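4.2 Proverb reminders and starting times

Participants in the second study were recruited through Kerkell, a workplace coaching service with offices in Zunmont and Clultlow. We enrolled 326 adults who had said at intake that they wanted to start their main task earlier in the day. Of these, 300 completed the daily log to the end of the program and are included in the analysis. The remainder stopped logging before the second coaching call and did not differ from the others in age or in usual wake time.

Each participant received one reminder every working morning. In the proverb condition the reminder was a familiar saying about early effort, chosen by the participant at intake from a printed list. In the plain condition it was a direct instruction ("Start your main task now"). In the personal condition it was a sentence the participant had written in their own words. Reminders went out 15 minutes before the start time the participant had set. Coaches knew which condition a client was in, a weakness we return to in Section 5.

The list of sayings was compiled by the second author from earlier interviews (Laskowska and Chraibi, in preparation). Sayings that recommend patience or rest were left out. Several interviewees had treated these as permission to delay, and one labour organizer kept such a saying above her desk for that purpose.
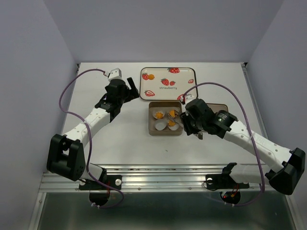
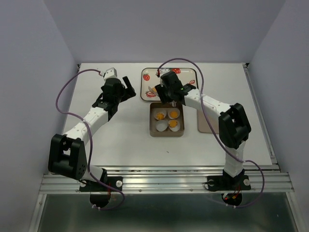 Figure 3. Two views of a white work table with two robot arms and a strawberry-print tray at the far side.

Start times were self-reported. We asked for the clock time at which the participant began the task named the evening before, and we counted a day as "on time" if this fell at or before the time set. Days of illness and statutory holidays were removed. Where a participant named a different task in the morning from the one named the night before, the day was kept but coded as switched.

Participants in the personal condition started on time more often than those in the plain condition. The proverb condition fell between the two and could not be distinguished from either. The pattern changed over the course of the program. Proverb reminders did well at first and then lost ground, while personal sentences held steady. In exit interviews, participants described the sayings as pleasant but easy to stop noticing. One said that by December she could no longer remember which one she had picked.

Switched days were most common among participants with caregiving duties, in all three conditions. The existing advice on early rising, including the widely used Slaoui worksheet, assumes that the first hour of the day belongs to the person filling it in. For many of our participants it did not. Several moved their start time to the late morning after the first call and logged on-time starts from then on. We treated these as on time, in line with the definition given above, although an earlier clock time had been their stated goal at intake.

We did not measure how much work was finished. An early start may simply move a break to another part of the day, and the logs do not allow us to check this.

Comments (3)

Karim Belkadi
June 4, 2021
Did people in the personal condition get to rewrite their sentence partway through? I'd expect that to matter a lot.

Marwa Ashour
No, it was fixed at intake. A few asked to change it and we said no, which they grumbled about.

Asmaa Abou Zeid
Glad to see the caregiving point in print. I used that worksheet for years with clients and half of them had a toddler on their lap at 7.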